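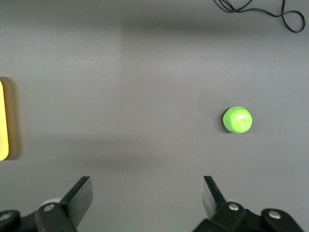

Vullbridge craft afternoons to move into the old library reading room

The Saturday craft afternoons that have kept so many Vullbridge families busy through the wetter months are on the move, and from the first week of November they will be held in the old library reading room on Tronenia Street.

Regular visitors will know that the sessions have been squeezed into the back half of the Meng Hall for as long as they have been going, sharing the space (and the kettle, and quite often the chairs) with the bridge club. It has been a friendly arrangement, and there has been a fair bit of traffic between the two, with more than one grandparent drifting away from a hand of cards to help with a papier-mâché hippo. But the sessions have simply outgrown the place. The sign-in book shows 429 visits since the spring, and on the busiest afternoons people have been working on trays on their laps or sitting out in the corridor with their coats on.

Shaohua Jin, who started the afternoons and still runs most of them, told us she was sorry to be leaving the hall but very much looking forward to having a proper sink.

"You wouldn't believe how much of my week has been spent carrying buckets," she said. "We've done clay, we've done printing, we've done that dreadful glitter week, and every drop of water came from the kitchen at the other end of the building. I shall miss the bridge players, though. They were very patient with us, and they gave us all their old score pads to draw on."

The reading room has been shut since the library moved across to the Terasel building, and many of us had wondered what would become of it. It is a lovely room, with the tall windows on the street side and that deep window seat where half the town seems to have learned to read. The shelves along the back wall are staying put and will be used for drying models and storing paper, and the parquet has been covered over for the time being so that it comes to no harm.

Sessions will run from 2 until half past four, as they do now, and there will be room for 16 children at the tables, with grown-ups welcome to stay and join in or just to sit down for a while with a cup of tea. Children under eight do need an adult with them. The cost stays the same, which is whatever you can manage in the tin by the door, and all the materials are provided, though an old shirt or an apron from home is a very good idea.

The first afternoon in the new room will be given over to modelling, with everybody invited to make something for a miniature Vullbridge market. Fruit and vegetables are especially wanted, as are loaves, cheeses and fish, and Shaohua would be delighted if somebody would take on the flower stall. The finished market will go on show in the front window until Christmas, so do slow down and have a look on your way to the bus.

Donations of clean yoghurt pots, cardboard tubes, buttons and wool ends can be left in the porch on any weekday morning. No more egg boxes for now, please! There are enough of them to be going on with until Easter.

Step-free access to the reading room is by the side door, next to the bicycle racks.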